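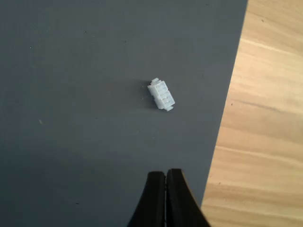 Who are we looking for? People who like old papers and the stories in them, and who can spare a few mornings or evenings between November and spring to help us put together the written history of the Laxdal valley, from the first farms on the river flats to the closing of the last mill.

You don't need a degree and you don't need to have grown up here, although if your grandparents did we would dearly love to hear from you. We have had help in the past from a retired bus driver, two nursing students and a woman who had moved to Kistlow only a month before and wanted to know why her street bends the way it does. (It follows an old drainage ditch, and she found the map that showed it!)

A little about the project

The valley has been settled for a very long time, and it has changed hands more often than most people realize. There were herders here first, then a monastery that held most of the good land, then three landowning families who spent the better part of a century suing one another over grazing. After that came the wool trade, and with it the canal, the counting houses in Gandale and the long rows of workers' cottages you can still walk past on the way up to Givell. When the wool money went, a lot of the people went with it, and so did a good many of the records, carried off in trunks or left in attics.

What stayed behind is a wonderful muddle. The Gandale reading room now holds 1,335 letters, rent books, court papers and parish lists, and so far 414 of them have been read through and typed up. The rest are waiting. Some are only a line or two, a receipt for candles or a note about a lame horse, and some go on for pages and pages about a wedding that the writer plainly did not enjoy.

We want to turn all of this into a book that ordinary readers can pick up, along with a plain-language guide for schools, and for that we need more hands and more pairs of eyes.

What you would be doing

Most people will work as readers. You'll be given a small bundle of papers at a time, and you read them, type out what they say, and flag anything you can't make out. Old handwriting looks frightening for the first hour and then it starts to settle down, rather like getting used to a friend's accent over the telephone. Two sessions of practice come first, with somebody sitting beside you, and you can repeat them if you'd like more time.

We're also hoping to hear from people who would talk to us. If your family worked in the mills, farmed the upper pastures or kept a shop in Kistlow or Givell, we'd like to sit down with you and record your memories for the later chapters. It takes an hour or so, we can come to your home, and you'll get a copy of the recording to keep. Letters, photographs and recipe books are very welcome too. We copy them while you wait, and they go home with you the same day.

There are also 2 paid places for section editors, part time, one for the monastery years and one for the canal and the wool trade. Editors pull the readers' work together, check dates and place names against the county records, and write the chapters up in clear, friendly English. For these we do ask for some experience of writing or research, though we're easygoing about where you got it. If you can read a bit of church Latin, please say so in your letter, even if you think it's gone rusty.

Practical matters

Reader sessions run from 9:30 in the morning until noon, with an evening group at 6:30 for people who work during the day. Come to whichever suits you, and swap between them when life gets in the way. The reading room is up one flight of stairs with an elevator at the back entrance, and there is tea, as well as whatever anyone has baked. Readers can claim bus fare and parking.

To put your name forward, write a short letter or email to Kourosh Kiani, project coordinator, care of the Gandale reading room. Tell him a little about yourself, which part of the work appeals to you, and when you're usually free. Editors should add a page or two of their own writing on any subject at all. He answers everything himself, so please give him a few days, and do write again if you haven't heard.

We use cookies to remember your settings and see which pages are read. By staying on this site you agree to this. Accept Manage choices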